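Munro Robotics Club: the laundry project
Speaker notes, club open evening, Aug 31, 2024 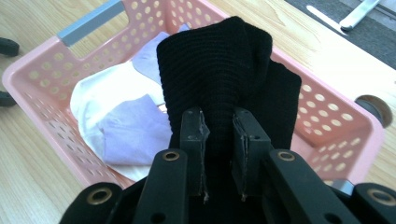

Slide 1. Start with the task, because people always ask. Clothes go in a basket, and the arm has to take them out one at a time and put them down apart from each other. No folding. We left folding out of this year's project and I'll say why near the end.

Slide 2. How the students collect demonstrations. One student holds the gripper and does the pick by hand. A second student keeps the log. They swap after each basket. We have 2,295 picks recorded and 1,396 of them passed the check. Pause on that second number. Most of the rejects were two items coming up together, or the student's free hand getting into the shot.

Slide 3. Gripper care. Finger pads wear out at the edges, and knits pull at them. Check the pads before each session and write it on the sheet. If a pad is changed, start a new log page.

Slide 4. What was hard. Dark knits, mostly. It is difficult to find an edge on them, and students tended to squeeze a big bunch and pull. Socks under a shirt were the next worst. Play the Dultuscombe clip if the sound works. Skip it if we're behind.

Slide 5. Results so far. On the last full run the arm cleared 9 baskets with no help. The score under the Lamska rules was 89. Explain that a dropped item costs points even if it lands back in the basket.

Slide 6. Folding. We tried it for two weeks and the recordings were too uneven to use. It needs a bigger table and a second arm. Go back to this if anyone asks about budget.

Slide 7. September plans. New members train on towels first, then move to mixed baskets. The Monitz entry form is on the back table, and parents need to sign page two.

Questions. Repeat each one into the microphone before answering.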